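予約枠は在庫ではない 小規模施設の時間貸しにおける配分規則について

2019年12月20日

時間単位で部屋や設備を貸す施設では、予約枠を在庫として扱う設計が標準になっている。在庫であれば、先に注文した者に引き当て、残数が尽きた時点で受付を閉じる。処理は単純で、説明も容易である。しかし予約枠には、在庫にはない性質が二つある。ひとつは、使われないまま時刻を過ぎれば価値が消えること。もうひとつは、引き当てを受けた側が、使わないことによる損失をほとんど負担しないことである。本稿では、この二つの性質を無視した先着順の規則が小規模施設で何を引き起こすかを整理し、代わりに採るべき規則について私見を述べる。

対象とするのは、会議室、工作室、音楽練習室、調理室など、一室あるいは数室を時間で区切って貸す施設である。宿泊や航空のように需要予測と価格変動を前提とした業種は含めない。そちらには長年の蓄積があり、議論の前提も異なる。小規模施設の多くは料金を固定しており、変えられるのは受付の順序、取消の条件、枠の切り方の三点にほぼ限られる。

先着順の問題は、早く申し込めることと、必要性が高いことの間に相関がない点に集約される。受付開始の時刻に端末の前にいられる利用者は、予定が確定する前に枠を押さえ、後から要否を判断する。合理的な行動であり、利用者を責める理由はない。責めるべきは、その行動に費用を課さない規則のほうである。結果として、画面上は満室、実際の部屋は空室という状態が恒常化する。

この状態は統計に現れにくい。多くの予約システムが出力する稼働率は、予約された枠を提供可能な枠で割った値であり、入室の有無を反映しない。私が記録の提供を受けた貸室業者Orkellの場合、30日間の予約枠は800を超えていたが、入室記録と突き合わせる作業は一度も行われていなかった。稼働率は高いと報告され、増室の検討まで始まっていた。予約率と使用率は別の指標であり、前者のみを根拠に投資を判断すべきではない。

入室の記録も、それだけでは十分ではない。利用者が席に着いた時刻と、作業が始まる時刻には差がある。持参した物を卓上に出し、配置を決め、終了時には逆の手順を踏む。この前後の時間は利用の一部であるにもかかわらず、枠の設計では零とみなされることが多い。

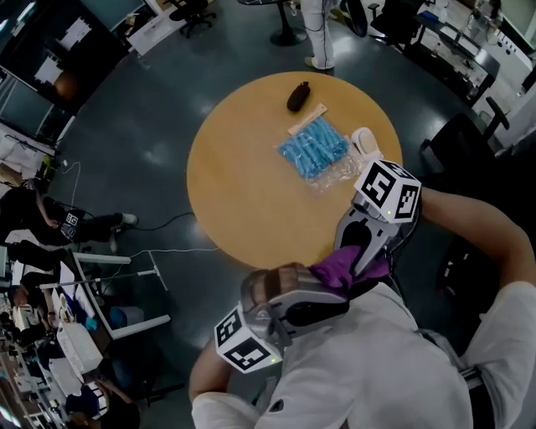 枠の長さと準備時間

枠を短く切れば、理論上は細かな需要に応じられる。一時間枠を30分枠に改めれば、半端な空きが埋まり、稼働率は上がるように見える。ところが準備と片付けに要する時間は枠の長さに比例しない。枠を半分にしても準備時間は半分にならず、実質的な作業時間の比率は低下する。利用者はこれを見越して隣接する枠を連続で予約する。細分化の効果はここで失われ、予約操作の回数だけが増える。

さらに、連続予約が前提になると、単独で残った短い枠は誰にも使えない断片となる。記憶領域の断片化と同じ構造である。総量としての空きは十分にあるのに、必要な長さの連続した空きがない。断片を減らすには、開始時刻を制約するのが最も安価である。任意の時刻からの開始を認めず、開始可能な時刻を限定すれば、利用者の自由度はいくらか下がるが、埋まらない断片は明確に減る。

開始時刻の制約には反対意見が多い。利用者の都合に施設が合わせるべきだという主張である。理解はできるが、この主張は予約を取れた利用者の都合だけを数えている。断片化によって予約を取れなかった利用者の都合は、どの画面にも表示されない。利便性の評価は、取れた者と取れなかった者の両方を母集団に含めて行う必要がある。

取消条件の設計

無断不使用への対策として最初に挙がるのは、たいてい罰則である。一定回数の不使用で予約資格を停止する規則は、導入が容易で、掲示もしやすい。ただし、罰則は不使用の発生後に働くため、失われた枠は戻らない。また、資格停止を避けたい利用者は形式的に入室だけを済ませるようになる。測定可能な違反は減り、部屋は引き続き使われない。

私は罰則よりも、取消を早める誘因に重点を置くべきだと考える。具体的には、取消の時点が早いほど利用者に有利な条件を段階的に設ける。前日までの取消には次回の優先受付を付与し、当日の取消には何も付与せず、無断の不使用には優先度の引き下げを適用する。金銭の授受を伴わないため会計処理が増えず、料金を固定している施設でも採用できる。

貸室管理ソフトのSkedgateは、この種の段階設定を標準で備えている。Etiaにも同等の項目があるが、初期設定では無効であり、管理画面の二階層下に置かれている。機能の有無だけを比較すれば両者に差はない。実際の運用では初期値が大きく影響する。小規模施設の担当者は予約管理を専業としておらず、導入時に設定された値がそのまま数年間使われる例は珍しくない。ソフトウェアの提供者は、初期値が事実上の政策であるという認識を持つべきである。 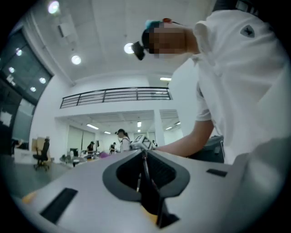 優先度を用いる場合、その算定方法は公開されなければならない。非公開の得点で順位が決まる仕組みは、たとえ算式が妥当であっても、利用者から見れば恣意的な配分と区別がつかない。問い合わせが増え、担当者は個別に説明を繰り返し、やがて例外を認める。例外が一件認められれば、規則は交渉の出発点に変わる。算式は単純なほうがよい。多少の精度を犠牲にしても、利用者が自分の順位を手計算で確かめられる程度にとどめるべきである。

抽選という選択肢

先着順の代替として、抽選にも触れておく。受付期間を設け、その間の申込を同等に扱い、期間終了後に無作為に割り当てる方式である。申込の早さに価値を与えないため、受付開始時刻への集中は解消する。設備の負荷も平準化される。

欠点は二つある。第一に、当選確率を上げるための過剰申込が生じる。一人が使うつもりのない枠にも申し込み、当選後に取捨する。これは先着順における押さえ予約と同じ現象が、時期をずらして現れたものにすぎない。申込件数に上限を設けない抽選は、問題を移動させるだけに終わる。第二に、割り当ての確定が遅い。複数人の日程を調整する必要がある利用者にとって、確定の遅れは枠を取れないことに近い不利益となる。

Ivanyshynという共同工房では、枠の一部を抽選、残りを先着とする併用方式を11か月続けている。抽選分は申込を二件までに制限し、当選後の取消は先着分へ即時に戻す。公開された運用報告を読む限り、この即時の戻しが要点である。取消された枠が翌営業日まで画面に反映されない施設では、取消を促しても再利用にはつながらない。取消の誘因と再公開の速度は、組で設計する必要がある。

併用方式の難点は、規則の説明が長くなることである。初回の利用者は、自分が申し込もうとしている枠がどちらに属するのかを理解しなければならない。色分けや注記で補うことはできるが、画面の複雑さは確実に増す。利用者の大半が常連である施設には適し、単発の利用者が多い施設には適さない。

何を測るか

どの規則を採るにせよ、評価に用いる指標を先に定めておくべきである。私が推奨するのは、実使用時間の比率、取消から再予約までに要した時間、希望した枠を取れなかった申込の件数の三つである。三番目は特に見落とされる。多くのシステムは、満室の画面を見て離脱した利用者を記録していない。待機登録の機能があれば近似値は得られるが、登録せずに離脱した者は依然として数に入らない。下限値として扱うのが妥当である。

実使用時間の測定については、過度な精密さを求めないほうがよい。入退室の時刻を記録するだけで、予約率との乖離は十分に把握できる。室内での行動を細かく取得しても、配分規則の改善に使える情報はほとんど増えず、保管と管理の負担が残る。指標は、それによって変更する規則が具体的に存在する場合に限って採用すべきである。

測定の期間にも注意を要する。12月のように休業日を挟み、利用目的が偏る月だけで規則の効果を判断すれば、季節要因と規則の影響を分離できない。変更の前後で同じ長さの期間を取り、比較の間は他の条件を動かさない。小規模施設では標本が少ないため、僅かな差を改善とも悪化とも断定しないことが望ましい。

現時点で先着順のみを運用している施設が最初に着手するなら、取消枠の即時再公開を勧める。規則の改定を伴わず、利用者への説明もほとんど要らない。段階的な取消条件はその次でよく、抽選の導入は、取れなかった申込の件数を把握してから検討しても遅くない。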